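Home News Clubs Support Us Contact

Canance Robotics Club: Progress Report to the Sorensen Fund

February 28, 2018

4 min read

Dear friends at the Sorensen Fund,

I promised you a proper report once we were well into the new year, and I'm happy to be sitting down to write it at last, with a cup of tea and a stack of sign-in sheets at my elbow (the sheets are in far better order than last year's, you'll be glad to hear). When we applied for this grant we said we wanted our older students to move on from kits that drive around on the floor and try their hands at something closer to what grown-up robotics labs do. We had a fairly hazy notion of how that would go. I can report that it has gone well, with a few bumps, and that the students are having a wonderful time!

The project, as you may remember, is called Primanholm, a name the students voted for and have never fully explained to me. The idea is to teach a robot arm simple table jobs by having people do those jobs first, using handheld grippers that record how the hand moves. The recordings then go into the students' own software, and the arm tries to copy what it has been shown. Your money paid for two pairs of grippers, the marker cubes that go on them, and the computer we use for training. We bought the second pair a little later than planned, as the supplier was out of the finger pads, and I'll own up that I spent more time on the phone over those finger pads than I ever thought possible.

Our first job was learning to make a good recording. It sounds like the easy part, and we all thought it was. The early ones were hurried, and the students had a habit of reaching across themselves or covering up a marker with a wrist. They wrote a one-page guide, argued over it for most of an afternoon, threw it out and wrote a better one. It now asks for slow, even movements, with both grippers pointed at the work before the clock starts, and everybody takes a turn, including the ones who say they only came to write code.
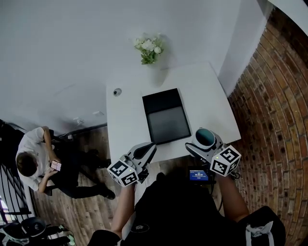
Primanholm at work: a gripper in each hand, the small blue screen between them, and the tray on the table.

The tray has been our main task since we came back from the winter break. Two-handed work is a good deal harder than picking up a block with one hand, and the students chose it for exactly that reason (I had suggested the block). So far they have made 113 recordings of it that they are happy to keep. They are strict judges, stricter than I would be, and a fair number of tries have been thrown away for wobbles I could hardly see.

As for the arm, it can now reach the tray and get hold of it on most attempts. Lifting it level is another matter. It tends to raise one side first and then think better of it, and we believe the trouble lies in the timing between the left and right hand recordings. Barrett Tran, our lead mentor, has been helping the students line the two up properly, and he tells me the latest version is much steadier. I would sooner wait and show you than make promises on his behalf!

On attendance, we have given over 60 hours of club time to the project, and the room is a cheerful one. Some students come for the programming and some for the building, and a couple of them seem to come mainly for the company, and end up staying late to relabel files. I count all of that as money well spent.

Spending is close to the budget you approved. The grippers came in slightly under and the computer slightly over, and the two very nearly cancel out. We have kept a little back for spare finger pads, having learned our lesson. The one change I need to ask you about is travel. The students have been accepted to show their work at the Ziltunix student open day in April, and we would like to move what is left in the printing line over to cover the van. I have put the form in with this report, and an answer by email would be perfectly fine.

Between now and then we plan to fix the timing problem, record a second task (setting a cup down on the tray is the favorite at present), and have the students write up their method so that next year's group doesn't have to start from nothing. You would be very welcome at any session. Please do come, and expect to be handed a pair of grippers.

With warm thanks from all of us,

The Canance Robotics Club

Related
Primanholm: how we picked our project
Canance students accepted to Ziltunix open day
Sorensen Fund grant announced
Mentors wanted for the spring term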